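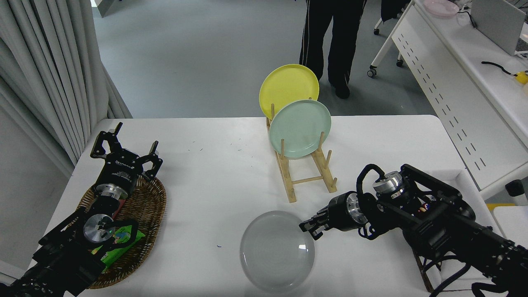 Stop buying grippers off the spec sheet

Wrote most of this on a Wednesday at lunch, so excuse the state of it.

Every few months somebody asks me which gripper to buy. They send two PDFs. Grip force, stroke, weight, price. They want me to circle one. I used to circle one. I don't anymore, and I think the people who still do are wasting their own money, or worse, their boss's.

My argument is simple. Plates. Put a dish rack on a table and a plate flat next to it and ask the arm to pick the plate up by the rim and stand it between the pegs. That job will tell you more in an afternoon than the whole sheet.

A plate lying flat on a hard table is a nasty thing. The rim is barely off the surface. Fingers have to come in low, at a slant, and the fat part of the gripper body wants to be exactly where the table is. Force doesn't matter at all here. Geometry does. How thin is the tip, how far does the finger swing out when it opens, where does the cable go when the wrist rolls over. None of that is on page one. Cable mostly isn't on any page.

And the cable! I have lost more time to cables than to software. A loop that looks fine with the arm parked will catch on a basket the minute you reach across. Vendors draw their grippers with no cable. Pretty drawing. Useless drawing.

Then clear plates. Or clear-ish, gray, see-through, the kind with a shiny spot wherever the light lands. Yellow plate, green plate, fine, any camera will find those. Swap in the gray one and you learn what your depth camera is really worth. We ran the same rack job with the old Pelkonen controller and then the Iva, 101 tries on one and 117 on the other (should have been even, somebody lost count, me). Most of the misses on both were the see-through plate. So the controller we were so busy comparing was hardly the issue. We'd have learned that sooner if we had started with the ugly plate instead of saving it for last.

Joonas Partanen, who I shared a bench with at Nillcombe, disagrees with me on all of this and says so loudly. His line is that a dish rack test is a test of dish racks. You want numbers that carry over from lab to lab, standard blocks, standard pegs, a proper 100 run protocol. Fair. I have nothing against blocks. But I've watched grippers ace the blocks and then shove a plate clean across the table, and the score sheet from the block day was no comfort to anyone. Standard tests are good for telling vendors apart. They're bad at telling you if the thing will do your job. Diferent question.

He's right about one thing, I'll give him that. People cheat with home-made tests. They nudge the plate over a bit. They pick the easy slot. If you do it my way then you have to write down where the plate started and leave it there, every run, and write down the dumb failures too. Tip under rim but slid off, write it down. Rack moved, write it down. We bolted nothing on purpose.

Also two arms. Everyone wants two arms now. Before you pay for the second one do the rack job with one and see where it gets stuck. With plates I found the second arm was useful for roughly one thing, steadying the rack, and the rest of the time it was something to crash into. Might be different for your work. Bags, cloth, lids, sure, get two. But find out first.

Trorport will lend you a gripper for a month if you ask. So will a lot of places, they just don't put it on the site. Ask. Borrow both of the ones in your PDFs, get a rack and the cheapest clear plate in the store, and run them on your own table with your own bad lighting. If a vendor won't lend, I'd take that as an answer too.

Got to go, there's a wrist cable to re-route. Will fix the typos in September or never.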